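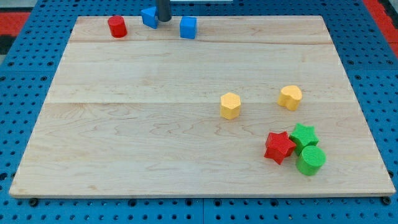
Zuzana Vaněk
Spent the morning getting a board down on the blue bench. The board is pale wood, a few planks joined edge to edge, and it goes straight on top of the holes. Thread on how I pick one, because I get asked.
4 replies · 11 shares

The blue pegboard top is fine for bolting things to. It's bad for anything small. Short screws go through the holes, pencils catch on them, and you can't write on a sheet of paper without poking through it.
2 replies

So the board is the work surface and the pegboard is the base. I've done it this way since the shop on Skevum Street and I did it again when I moved to Daltitz.
1 share

I like light wood for this. Maple if it's cheap, birch if it isn't. Dark boards look good for a week, then I can't find a black washer on them.
6 replies · 3 shares

Joined boards have seams. Run a fingernail across each one before you pay. If the nail catches, put it back or plan on sanding. A seam you can see but can't feel is no problem.
5 shares

Knots: small ones are fine. Press on them with your thumb. If one moves, drip thin glue around it, wait overnight, scrape it level.
3 replies

Check for twist too. Lay the board on something you know is flat and push down on opposite corners. If it rocks, try it the other way up. If it rocks both ways it's a shelf now.
9 shares

Finish. I use the Sirnari hardwax oil, two thin coats, wiped off after ten minutes. No varnish on a bench board. Varnish chips at the edges and the chips end up in whatever you're gluing.
7 replies · 2 shares

Someone will ask about sandpaper. 120, then 180, then stop. Past that the oil doesn't soak in much and small parts slide around more than I want.
4 replies

Holding it down: bolts coming up through the pegboard work as stops if you put them right at the edges of the board. Drilling through the board itself is the other way. I avoid it, you lose the second face.
8 shares

And use the second face. I flip mine when the top gets tired, usually February, when there's less going on. Oil both sides the same or it will cup.
2 replies

Cost, since that was the first question last time: 774 for the board, delivered, from Nyamweya. Oil I already had. The same size in one solid piece was over 2,000 and I don't see what I'd do with it.
11 replies · 1 share

Reply to a couple of people: yes, plywood works. Get the kind with a thick face layer or you'll sand through it the second year. And no, I don't put a mat on top. Mats curl.
3 replies

Shapes on a bench are easier to sort when the surface is one plain color, so I keep tape and pen marks off the top. If I need a line I use chalk. It comes off with a damp rag, and the rag raises the grain a bit, so go over it lightly with 180 once it's dry.
1 reply

Next job is the bench legs. One of them is short and I've had a folded piece of card under it for too long.
5 replies · 2 shares

© Zuzana Vaněk · Contact · Back to top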